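Subject: Re: [small-packers] Minimum orders on printed cartons
Date: 8th January

> We are a two-person sauce business and we've finally outgrown
> the plain boxes with a sticker on the lid. The carton supplier
> we like (Ciltari) won't print fewer than 2,000 at a time. We
> got through 789 boxes all of last year. Is there any way around
> this, or do we just grit our teeth and fill the garage?

Hello, and welcome to the list! Your note took me right back to our own first printed run, so please forgive me if I go on a bit (the regulars will tell you I always do).

First, please don't fill the garage. We did it, and the cartons picked up so much damp over the winter that the glue flaps wouldn't hold by April. Board wants to be kept flat, wrapped, up off the floor and somewhere with steady heat, and if you don't have a place like that then the cheap price per box isn't really so cheap. Add in the chance that you'll change a recipe or move house, and have the wrong ingredients or address on more than a thousand boxes. Ask me how I know!
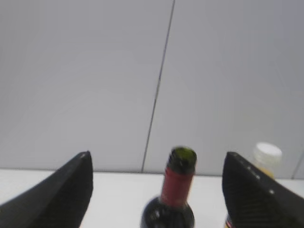

What I'd do first is ask Ciltari whether they will print the lot but hold it for you and send it out in batches. Plenty of carton people will do this if you ask nicely and pay a deposit, though it's rarely on the price list. Get it in writing how long they'll hold the stock and who pays if it gets crushed in the meantime. Ours was held for 9 months under the name Salian, our old brand, and it went smoothly apart from one pallet that was sent to our previous address.

The other route is to print one general carton with your name and pattern on it and leave a blank panel for the flavor, then label or stamp that panel yourselves. We do this with the Dravumon line and it has saved us a great deal of bother. Do ask for the panel to be left unvarnished, though, or your ink will smear on everything you own.

You might also get a quote from Arura, who do short digital runs. You'll pay nearly double per box, but you can order what you need, and their samples came to us nice and square. The colors were a touch duller than our proofs, so ask for a printed sample on the real board before you say yes.

Do write back and tell us what Ciltari says about holding stock. I have our old agreement in a drawer and would be glad to copy out the wording for you.

Warm wishes from the jam kitchen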